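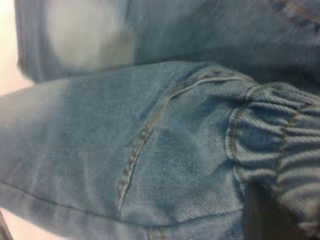
Light-blue denim with a curved seam, in front of a darker blue piece.

Skemix commuter table, release 2

Skemix records how many residents of each suburb travel into the city of Hernano for work. It covers 123 districts, one row each. Arne Harms built it at Kullel from the household survey and the published boundary files.

Columns
district_id: three digits, kept as text
name: current name, English spelling
residents: people aged 16 and over
commuters_in: residents working inside the Mousavi ring road

Known problems
Nine districts had their boundaries redrawn in September, after the survey closed. They keep the old lines here — do not join them to newer maps without the lookup file.
Districts with fewer than 2000 residents have blank commuter figures.
Students with part-time jobs are counted at their term address.

Changes
9 Jun 2023: fixed swapped names in the harbour districts. Release 1 should no longer be used.

Corrections go to Arne Harms at Kullel, with the district_id in the subject line.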